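Search the boards Go Advanced search

Mailing candy overseas, what survives and what doesnt??

kovlow_kate
ok so I send a care package to my sister in Iltitz every November and every year something goes wrong. Last year the chocolate bloomed all white, year before a bag of gummies split and got into everything, hat, socks, a library book that was not even mine. This year want to do it right. Budget is 100 for the whole thing including postage. She likes milk chocolate bars and anything gummy. What do people do. Box inside a box? Ziplocs? Help

dunmore6
Ziplocs. Always. Double bag the gummies, squeeze the air out, done.

Chocolate in November should be fine unless it sits next to a heater in a depot somewhere. You can't control that part.

pinheiro_c
Carolina here, been mailing sweets to cousins forever. Bloom isn't from the post alone. It's warm then cold then warm. Still fine to eat, just ugly. Wrap the bars in a dish towel. Seriously a dish towel. She gets a towel too.

Don't send anything with a cream filling.

kovlow_kate
dish towel is smart, she'd use it. What about the box, last year I used a shoe box and one corner was mush

griltometti_fan
Shoe boxes are garbage for this. Thin walls, lid pops off. Get a proper shipping carton and put the nice box inside that. I order mine from Griltometti, they come flat, 6 in a pack, more than I need but they keep.

dunmore6
Paying for cardboard lol. Grocery store gives them away

griltometti_fan
Grocery boxes have been crushed and rained on already. You do you.

pinheiro_c
I'm with dunmore on this one, free boxes are fine if you pick a dry stiff one. Tape every seam, not just the middle.

tbarros
Box in a box is the way. Did a trial layout on the table before buying more, still deciding what makes the cut

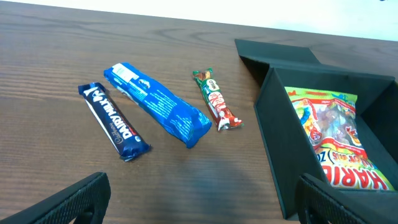
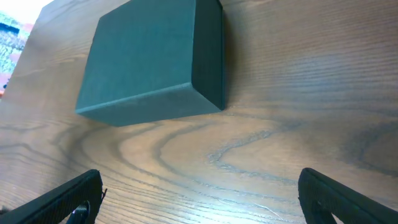
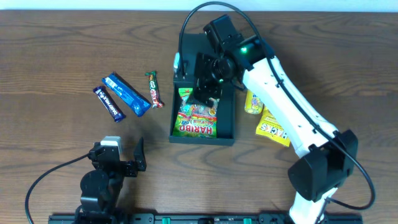

First and last are the candy laid out, middle one is the green box with the lid down.

Re: Mailing candy overseas, what survives and what doesnt??

kovlow_kate
ooh love the green. And you have Dairy Milk, that's her favorite. Does it matter which way up the bars go?

tbarros
Flat on the bottom, heavy stuff never on top of them. I stand nothing on end. Had bars arrive in 2 pieces when I stood them up to save space. Tastes the same but looks sad when it's a gift

dunmore6
Just buy the little ones then. Minis dont break

tbarros
Minis cost more for the weight. And they rattle.

griltometti_fan
Fill the gaps!! Any gap. If it moves when you shake it, it's not packed. Crumpled paper, socks, whatever

pinheiro_c
Socks yes. Paper packs down after a few days and then you have a gap again. I'd use socks or a scarf over paper every time.

oldpostie
Used to sort parcels so here's my 2 cents. Biggest problem isn't packing, it's the customs form. People write "gift" and nothing else and it gets held. Write what's in it. "Chocolate bars, gummy candy" and the value. Plain words. And check the country's own list first, some places are fussy about meat (some gummies have gelatin) or anything homemade. It changes, so look it up every time, don't trust last year.

Also put the address INSIDE the box too. Label comes off, they open it, they find the paper, it still gets there.

kovlow_kate
never once put the address inside. Doing that. Does the gelatin thing really get checked?

oldpostie
Sometimes. Mostly not. I wouldn't bet a whole package on mostly

dunmore6
I've sent gummies for years with "snacks" on the form and never had a problem

oldpostie
Good for you. I've seen the shelf where the other ones end up.

mrs_bottcher_st
Can I ask something dumb, would it be easier to order from a shop over there and have it delivered to her? There's a Böttcher in the town where my son lives, candy and stationery, they'll wrap it and everything. No customs at all. Cost me less than the postage would have.

kovlow_kate
thought about it but the point is kind of stuff from home? She can buy candy there. She wants ours

pinheiro_c
Agree, a package you packed yourself is a different thing. My cousins keep the tape with my handwriting on it

mrs_bottcher_st
Fair enough. My son just wants the candy.

griltometti_fan
Weigh it before you seal it. A kitchen scale is good enough. I was 200 grams over the next price step once, took out one jar of jam and saved enough to pay for the jam over again

dunmore6
who is mailing jam

griltometti_fan
People who own real boxes

kovlow_kate
lol ok. So the plan: stiff outer carton, nicer box inside, gummies double bagged, bars flat in a dish towel, socks in the gaps, address inside, actual words on the form, weigh first. What am I missing

tbarros
Mail it earlier than you think. And take the price stickers off, I always forget one.
- Teresa

oldpostie
No string on the outside. Catches in the belts.

pinheiro_c
And tell her not to open it right away if it's freezing out. Let the box sit in the room overnight, sealed. The bars sweat if you tear it open cold, then you get spots on them

kovlow_kate
she will not wait overnight, I know her. But I'll write it on the flap. Thx all, going to get tape at lunch

dunmore6
Post back when it gets there. Bet the free box would of been fine

Last updated: November, 9:40 pm

Related threads
Best tape for cold weather parcels
Is bloomed chocolate ok for baking
Customs form wording, post yours
Care package ideas for college kids (no candy)
Kovlow post office hours, anyone know?
Hard candy stuck together in one lump, can it be saved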